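I finally finished the sweater. If you've been reading this blog for any length of time you know which one (the blue one, the one I cast on when my nephew was still in high school), and yes, it has two sleeves now and they're even the same length!

I want to talk about the yarn first, because I've had emails. It's a worsted called Rondel, from a little mill outside Gullthorpe, and I bought 12 skeins of it at a closing sale with no plan at all. It sheds for the first few rows and then settles down. It also splits if your needles are too pointy, so I went back to my old blunt bamboo pair and we got along fine after that. Please don't ask me about the shade name. The labels went out with the recycling years ago and I've made my peace with it.

The pattern is by Edileuza Bezerra and it's called Nogueira. Top down, all one piece, with a yoke that looks plain until you get up close and see the tiny slipped stitches. I love how she writes. She tells you when to stop and try the thing on, and she means it, and I skipped that part the first time and ended up with armholes a grown man could have climbed through. So I ripped back to the collar and put the whole business in a bag for a winter. Or three.

What got me going again was small stuff. Hats, a pair of baby socks, a couple of things for stuffed animals. If you're stuck on a big project I really do recommend knitting something you can finish before supper.

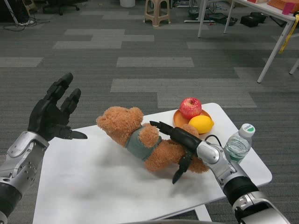 Getting the fit right

Okay, so. Ease. I knitted for years without knowing what that word meant and I was too embarrassed to ask. It's just the difference between your body and your sweater. If the sweater is bigger than you, that's positive ease, and if it has to stretch to get around you, that's negative. I like a lot of room in the body and hardly any in the upper arms, and no pattern on earth is written that way, so I always end up fiddling.

This time I measured a cardigan I already wear to death and copied it. I laid it flat on the bed, wrote down the chest, the sleeve and the bit from underarm to hem, and kept that scrap of paper in my project bag. Then I made a swatch. A real one, washed and dried and everything! It grew quite a bit in the wash, which explained a lot about my previous sweaters.

A toy is a funny thing to dress, by the way. Big head, round middle, hardly any shoulders. You either make the neck wide enough to go over the ears or you put a button at the back, and the sleeves want to be short and a little wide or you'll never get those stubby arms through. A bear in a green knit sweater is still one of my favorite sights in the world, and I say that as a woman with grown-up hobbies.

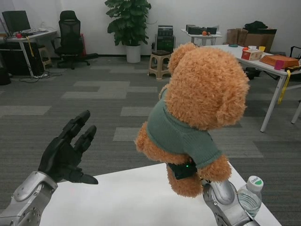 Inunance, September

I'm writing the rest of this from my sister's kitchen, where it is much too warm for wool and I'm wearing the sweater anyway. She says it makes me look like a lighthouse keeper. I'm choosing to be flattered.

I wore it on the train up on Monday and the lady across the aisle reached over and turned up my cuff to look at the wrong side, without a word, the way knitters do. She approved of my ends. I almost missed my stop telling her about the armholes.

Anyway, I've got 2 skeins left over, and my sister has already put in a request for mittens. I've said yes to fingerless ones. I can't face thumbs this month. If any of you have a fingerless pattern you like for worsted, leave it in the comments, and nothing with bobbles, please.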